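4.2 Driver changes and stint length
7 min read 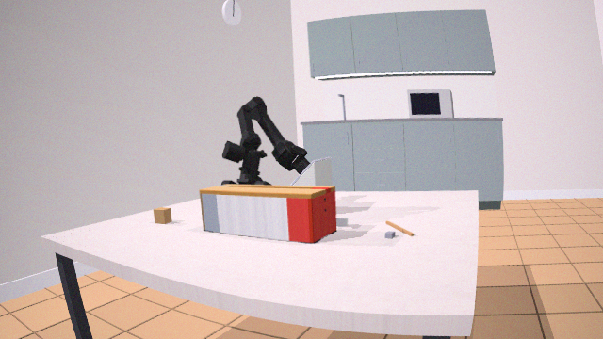 The second part of the study looks at what happens when a team shares one car between two drivers over a long race. We used timing records from the endurance rounds at Flundthorpe and Lavov, two circuits with very different pit lanes. Flundthorpe has a long, straight lane with a low speed limit. Lavov has a short lane with a tight entry, and cars often lose time there before they reach the pit box.

The records cover 34 entries. We removed any car that retired before its second driver had completed a full stint, which left 17 for the main comparison. Stints cut short by a safety car were kept but marked, as teams often bring a stop forward when the field slows down. Dropping those stints would have taken out most of the second half of the Lavov race.

For each car we measured three things: the time lost in the stop itself, the pace of the new driver over the first laps, and the gap between the two drivers once both had settled. The third measure is the hardest to get right. Fuel load and tire wear change through a stint, so a simple average of lap times favors whoever drives at the end. We followed the correction set out by Vestergaard in her earlier work on the Lykkegaard test data, with one change. Her method treats tire wear as a straight line. At Lavov the wear was slow at first and then rose sharply – we fitted the two parts separately.

Figure 2. Corrected lap time by lap of stint, regular drivers and co-drivers, both circuits.

Co-drivers were slower than regular drivers on their opening laps at both circuits. By lap 7 of the stint the difference had mostly closed at Flundthorpe. At Lavov it stayed open for longer, and in 2 cars it never closed. Both of those co-drivers had joined their teams after the February test and had done little running in the car before race weekend.

Time lost in the stop did not depend much on which driver was getting in. Seat inserts and belt adjustment were the usual causes of a slow change, and the teams that had practiced with both drivers at Nurnlow showed less spread from one stop to the next. We do not have practice logs for every team, so this point rests on what crew members told us in interviews.

Lærke Vestergaard checked the corrected lap times against her own set and found a small offset in the Flundthorpe values. It came from the position of the timing line, which sits after the pit exit, and was removed before the comparison in Section 4.3.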